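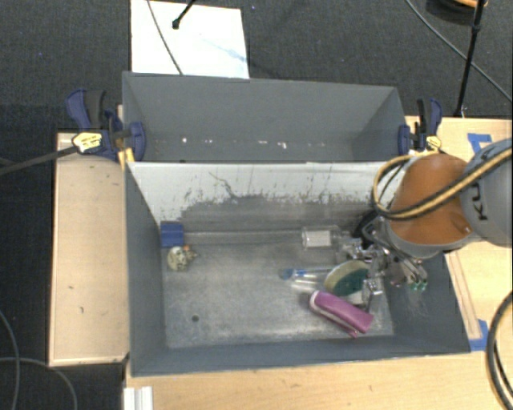
The week the bin got scratched

I have been promising a write-up of our January trouble for long enough that a couple of you have written in to ask whether I'd given up on the blog altogether. I haven't! I have only been slow, and a little embarrassed, and the clamps keep needing to be moved, which eats up an evening faster than you'd think.

For anyone new, I work on the bin-picking side of a small project called Durkelent. The arm reaches into one gray bin, grabs whatever it thinks it can grab, and is supposed to carry it over to the other bin behind. Then it goes the other way, back to front, all day long if we let it. The objects are just household odds and ends and toys, chosen because they are annoying in different ways. Clear plastic is annoying because the depth camera sees straight through it. The lumpy little figurine is annoying because it has no good side. The blue block is the one we love, because even a bad grasp planner can pick up a block.

So, the fault. We had set up an overnight run of 774 attempts, which was ambitious for us, and I went home feeling pretty pleased with myself (I even made a proper dinner). When I came in the next morning the arm was standing still with a protective stop on the pendant, and the log ended at attempt 500. An even 500, which made me suspect the software right away, and I lost most of a morning to that idea. It was a coincidence. I still don't quite like it.

What had really gone on was in the force readings, once I got around to plotting them. For over 100 attempts before the stop, the gripper had been brushing the far wall of the bin whenever it went for something lying close against it. They were gentle touches at first, far below our limit, and then they got steadily less gentle. The last one was hard enough to trip the stop, and thank goodness it did.

The white panel on the inside of that wall has never looked the same. It was clean when we put it in, and now it's all scuffs and smears down low, with one curved scratch left of the middle that I find myself looking at whenever I'm waiting for something to load. Some of those marks are from ordinary wear, I should say in fairness to the arm. The floor of the bin is scraped pale in patches too, and that's plain hard use.

The cause was so small that I almost left it out. The bin had crept. One of the clamps had been put back in a hurry after a cleaning, and it wasn't squeezed down all the way. Every little bump pushed the wall a hair farther from where the arm believed it was, and then the angle was off as well, so the gripper came down next to the wall in one spot and into it in another. Our collision model had the bin exactly where it had been on the day we calibrated. As far as the planner knew, everything was lovely.

I had always thought of the clamps as a sort of housekeeping item, like the tape on the table. I now think of them as part of the safety setup, and I check them the way I check the stop button, with my hand, by pulling on the thing and seeing if it gives.

We also changed three things in the code, for those of you who come here for that. The arm does a slow touch against two bin walls before every run, and refuses to start if either one is out of place. The force limit near the walls is lower than it is in the open middle of the bin, so we lose a few good grasps in the corners, and I can live with that. And a run of rising contact forces now pauses the job and sends a message, where before it just wrote a line in a log that I didn't read until it was too late to matter.

The cable was the other worry. It loops around the side of the arm and comes over the rim, and on the morning of the fault I found it pulled tighter than I'd like. It wasn't damaged, and I did go over every inch of it with a flashlight, but I've since given it more slack and I look at that loop before I look at anything else. If you run an arm at home or in a shared shop, please go and look at yours. I'll wait.

Since the changes we have done 2597 attempts without a protective stop. The clear container is still dropped more often than I'd care to admit, and the oval thing with the cream rim has a way of sliding out sideways at the last second, so there's plenty left to grumble about. Next time I'd like to write about the transparent pieces, and whether a second camera angle is worth the bother of mounting it.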